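From: Equipment Planning, Orkuvura
To: orkuvura-members
Date: April 30, 2020
Subject: Re: [orkuvura-members] Request for comment on second-phase equipment

Members are thanked for their responses to the draft purchase plan. The relevant part of the earlier message is quoted below, followed by our replies and a revised schedule. Further comments should go to the list and not to individual members of the planning group.

> The draft lists one additional two-arm unit from Veltel, a set of
> replacement grippers, and a line for "room furnishings and small
> items." The first two are clear. The third is given as a single
> figure of 4000 with no breakdown. Before Annamalai is asked to
> approve its share, could the group state what the line covers and
> why it is larger than last year's?
>
> I would also ask that the service contract be shown separately
> from the purchase price. In the first phase they were combined,
> and it was difficult to compare the Veltel offer with the one
> from Estasport.

On the first point, the furnishings line covers tables, chairs, floor mats, wall fixtures, storage boxes and the articles placed on the tables for handling. It was prepared on the assumption that the second unit will work in a furnished room of the same kind as the first, with people present. Tabletop work at present uses tape rolls, wires, small electronic items and clear bags, all of which are bought locally and replaced when damaged. The second room will need its own stock.

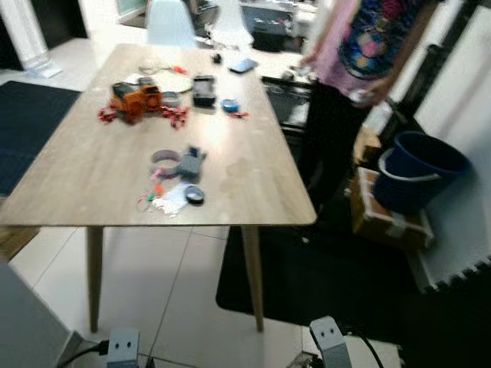 Sowmya Murthy: I support the line in principle, but I would prefer that consumables be moved to the operating budget. Tape and bags should not be depreciated with the robot. If they are left where they are, the auditors will raise the same question they raised last year.

The group accepts this. Consumables have been moved to operating costs in the revised plan, and 800 has been taken from the furnishings line for that purpose. The remaining 3200 covers items expected to last for the full phase. Sites should report their consumables at the end of each month on the existing form.

On the second point, the Veltel service contract is now shown on its own line at 3219 per year. It includes one scheduled visit, remote support and the replacement of gripper fingers worn in normal use. It does not include cables. The Estasport offer has a lower annual fee but charges separately for each visit, and travel is billed from its own depot. The two offers have been set side by side in the annex.

Floor space was also raised. The unit and a dining-size table can share a room of ordinary proportions, provided that a person can stand and move along the side of the table. Sites offering a room should measure the clear passage with the chairs in place and send the figure with their floor plan. Mats may remain on the floor, but their edges must lie flat along any route the base will travel. Cardboard boxes may be kept in the room if they are clear of that route. 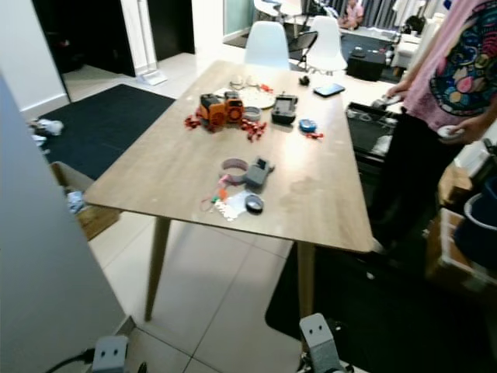

Annamalai asked whether the second unit could be leased for the first year, with the purchase decided after that, and whether a lease would affect the delivery date. Veltel has confirmed that a lease is available on the same model. Delivery would be unchanged. The monthly payments would not be credited against a later purchase, however, and the group does not recommend this option unless the term is shorter than twelve months.

The group has also considered whether hanging tasks should be part of the second phase. These require a board with hooks and a supply of light articles such as keychains. The cost is small, and the fixture can be moved between rooms. It has been entered under furnishings at 201, including mounting hardware. Sites that rent their rooms should obtain the owner's written permission before anything is fixed to a wall.
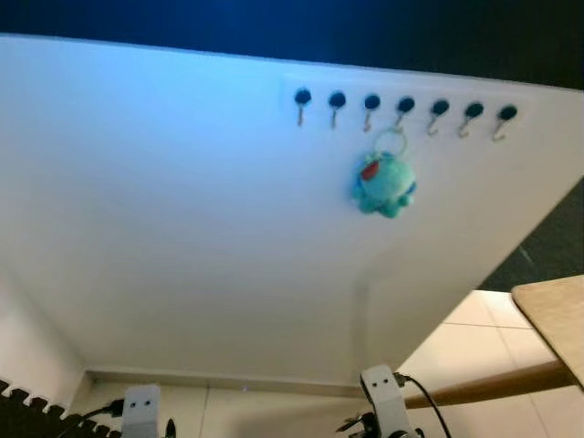
Posted by Equipment Planning, Orkuvura

Revised schedule

Comments on the revised plan close in the second week of May. The plan then goes to the member sites for signature, and the order will be placed once all signatures have been received. Sites that have not returned a signed copy by the end of May will be contacted directly.

Sites are asked to send the following with their signed copy:

Floor plan of the proposed room, with door widths
Location and rating of power outlets
Name of one person authorized to accept delivery
Inventory of tables, chairs and mats already on hand

Furniture already on hand will be deducted from the site's share of the furnishings line. Spare cables for the grippers are not covered by the service contract and should be ordered with the unit. Late cable orders in the first phase were charged separate shipping, and the group will not reimburse that charge again.

Questions about the lease terms should carry the word "lease" in the subject line so that they can be forwarded to Veltel together.

Equipment Planning
Orkuvura

_______________________________________________
orkuvura-members mailing list
To unsubscribe, send a blank message with "unsubscribe" in the subject line.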